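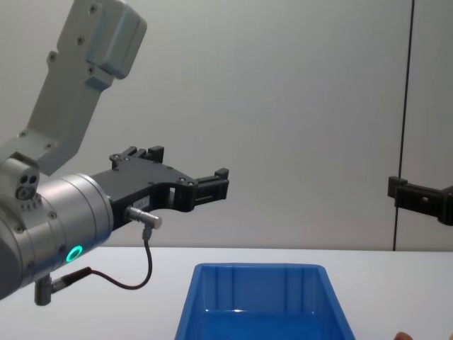
Stage costume care: sequins, feathers and greasepaint

Posted Tuesday, January 31, 2023 by Deirdre Geraghty

Last week's column on storing wigs brought in a lot of mail about the rest of the outfit. Most of the questions came from people in amateur revue and cabaret who have to look after their own costumes between runs. These are the methods we use in the wardrobe room at the Hanrahan.

Sequins
Turn the garment inside out before you do anything else. Fill a bathtub with cool water and a capful of mild detergent, lay the garment flat in it and leave it for ten minutes. Don't rub. Press the water through with your palms, drain, and rinse twice. Dry it flat on a towel, away from the radiator.

Test one sequin first if the costume is old. Snip it off from an inside seam and drop it in a glass of water overnight. If the water is colored in the morning, the costume gets spot cleaning only.

Loose sequins on a thread run can be stopped with a dot of clear nail polish on the knot at the back. Sew replacements on singly, with a doubled thread.

Greasepaint on collars
Cold cream takes off most of it. Work in a little with a fingertip, wait five minutes, and lift it with a blunt knife. What is left will usually come out with dish soap and cool water. Keep hot water away from it until the mark is completely gone. Pádraig Gilmartin uses white chalk on his dress shirts before the show — rub it along the collar fold and the paint has something else to stick to.

Feathers
Ostrich can be steamed. Hold it well above the kettle and shake it as you go. Rooster tails should be wiped with a barely damp cloth, always from quill to tip. Glued feathers come loose in steam, so check how they are fixed first.

Boas hang from a wide hook, in a cotton pillowcase. A plastic bag is fine for the trip to the theater and no longer.

Smell
Mix one part cheap vodka with one part water in a spray bottle and mist the lining right after the show. Hang it up with space on both sides. Test silk and acetate on an inside seam, and don't spray near anything hot.

Fishnets
Wash by hand, roll in a towel, dry over a rail. Small holes can be tied shut with matching thread. For the October revue we went through every pair in the box and kept the ones with damage above mid-thigh, where the costume covers it.

Labels
Sew in a cotton tape with the wearer's name and the rail number. Laundry marker on the lining itself bleeds through satin. Our gold tailcoat still has 134 showing faintly on the left shoulder.

Next time: character shoes, including how to replace a heel tip at the kitchen table.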